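Adeveck: paid participants wanted for household robot sessions

Posted Sun 20 January

Adeveck is looking for adults to take part in a study of small household chores and whether a robot arm can do them yet. The work is paid and part time. No technical background is needed.

The chores are the ones you do without thinking: pressing a wall switch, pulling a plug, closing a door, picking a cord up off the floor. A person learns these once and can do them in any house. Our arm has to cope with whatever room it is put in. 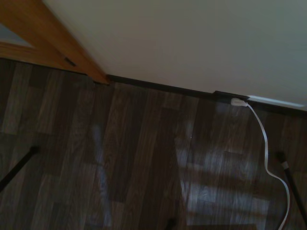
So far our record holds 3,479 attempts, and we want to reach 4,000 before the end of May. Results are mixed. Flat, fixed targets at a known height go fairly well. Cords are hard, and a change of daylight can spoil a task that went fine the day before. We do not think a machine is ready to do this work in a home on its own, and the study is meant to say how far off it is.

What you will do

You will guide the arm through each chore with a hand controller, then watch it try the same chore alone. After each try you mark the result on a tablet and write a line or two on what went wrong.
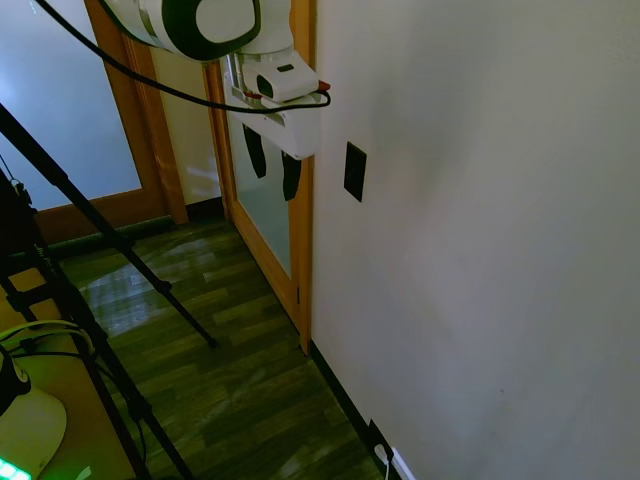
Sessions last 3 hours, with a break in the middle. We ask for at least 2 sessions a week at our Escobedo site. The software, Lasteo, takes one session to learn, and that session is paid too.

Who can apply

You should be 18 or older, able to stand for most of an hour, and comfortable repeating the same small job many times. Good eyesight, with or without glasses, is needed. People who have worked in cleaning, home care or stockrooms are especially welcome. 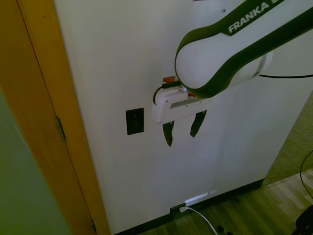
Robot arm and gripper near a black wall plate.

To apply, fill in the short form on the Jonda jobs page and list the days you are free. Applicants will hear from us either way.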